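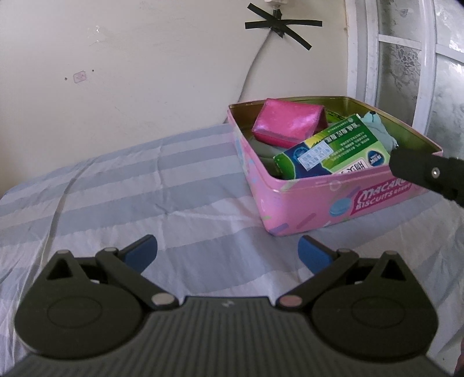

Corey Ngata reckons we're measuring the wrong thing. His point, from the read-through this morning, was that a policy can score well on "item out of container" and still be hopeless at choosing which item to go for first, and our success number hides that completely. Fair enough. I've split the metric.

September, 10:40 am

Container set, open-tin condition. Hand-held gripper demos only, nothing on the arm yet. Contents as left from setup: green and blue cardboard box lying on the diagonal, shiny pink pouch partly under it at the back, teal bear leaning on the inside wall behind the box. Surface is the striped bed sheet.

New scoring, two parts:
Order - did the first approach go to an item with nothing lying on it. For this layout the box comes before the pouch.
Grasp - did the item clear the rim.

Rescored the Droline batch by hand with the split. 845 demos in, 37 thrown out for tracking loss. Grasp hardly moves from the old number. Order is much worse than I expected, and almost all the misses are approaches to shiny items. The inside of the tin is a shiny olive-gold as well, so I can't yet say whether it's the pouch or reflections off the walls. Need a matte container to separate the two. There's a grey enamel one at Stanside, will ask.

Fingers: blue pads for this set. Don't mix with the Fuchs pads in the same batch, the friction is different and we lost a day to that in the last round.

The sheet is a problem for the wrist view. Stripes are good for tracking but the folds shift whenever someone leans on the bed, and then the map from the first pass is off. Trorer's relocalisation copes with small shifts - bigger ones need a new mapping pass. Remap every time the tin is moved.

To do
- top up to 1,000 demos before retraining
- 2 seeds per condition, same split
- Corey to check my order labels blind
- write the rim height in the sheet, I keep forgetting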